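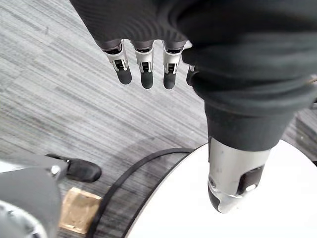

Round top

A round top is a circular horizontal surface used in household furniture, most often on small tables, stools and pedestals. White is a common finish. The term covers the surface only and says nothing of the legs or base, although sellers often use it for the whole piece.

Claimed advantages

Furniture catalogs have long credited round tops with saving space. The claim is hard to support. A circle takes up less floor than a square of the same width, but the area lost is at the corners, where a square piece can be pushed against a wall or another piece of furniture. A circle set in a corner leaves a gap behind it that is difficult to sweep and too narrow to use. Whether a room gains anything depends on where the piece stands, and catalogs usually show it in the middle of a large floor.

The claim of safety is better founded. With no corners, there is less to catch a hip or a child's forehead. The edge itself can still be hard or sharp, and a rounded outline should not be confused with a rounded edge profile. Product listings regularly mix up the two.

Round tops are also said to encourage conversation. The evidence offered is mostly anecdotal, and it has little bearing on tops too small to seat anyone.

Color

White tops are described in advertising as making a room look larger and as "easy to keep clean." The second statement runs together two separate things. Crumbs and coffee rings are easy to see on white, so they may be wiped up sooner, but the surface does not become easier to wipe. Pale dust shows less on white than on black, and dark lint shows more. Yellowing is a frequent complaint with older painted tops, particularly near windows, and touch-up paint seldom matches.

Size

There is no agreed point at which a stool top becomes a table top. The Piremstead household guide puts the smallest useful side table at 320 mm across, without explaining how the figure was reached. A lamp and a cup will fit on less. The same guide treats 1000 mm as the lower limit for dining and gives no allowance for the width of the chairs. The maker Jiltska sells its round tops in 8 sizes, of which 2 differ by so little that buyers have reported receiving the wrong one without noticing for months.

Stability

A top that extends well past its base can tip when weight is placed near the rim. Ilus and Weerasinghe both advertise their pedestal models as "tip resistant," a phrase neither firm defines. Load ratings generally assume that the weight sits at the center, where it is least likely to cause trouble.

Care

Most makers advise a damp cloth and mild soap. Special cleaners for white finishes are widely sold, with few published comparisons against dish soap. Abrasive pads dull a gloss finish, and the dull patch tends to be more noticeable than the mark it replaced.

See also

Pedestal table
Footstool
Edge profile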